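Navy keeps skinning over on the palette

plelstead_13
Mixing navy from the Serkalico blue and a little white on a glazed plate. It skins at 11 minutes. Larger puddle or retarder?

Ildikó Tóth
Larger puddle. Thin smears at the rim go first. Keep the brush in the middle.

storkarex
Disagree. Retarder, 2 drops. A big puddle wastes paint, and a glazed plate holds no moisture. Use a wet palette.

Ildikó Tóth
A wet palette thins the navy. I want it at full strength for flat coats.

plelstead_13
Setup from Friday, white table, long-handled brush: 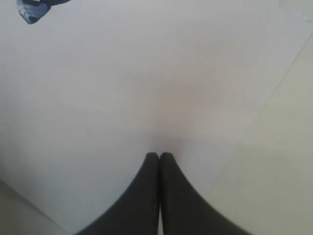
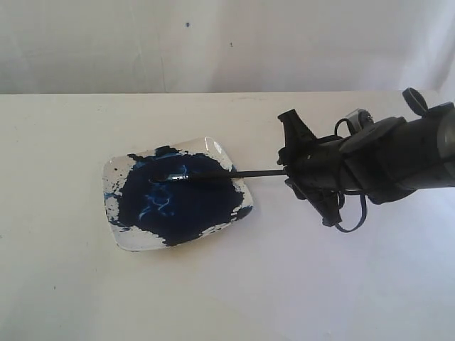
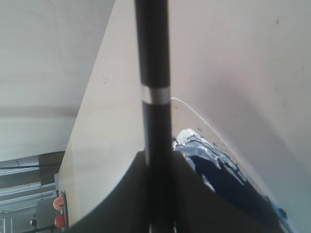
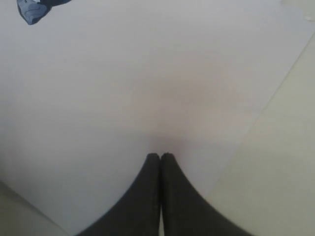

I left the white only partly mixed in. Will try the retarder first, then a 700 ml mister if that fails.

storkarex
Mist the air over it, never the paint.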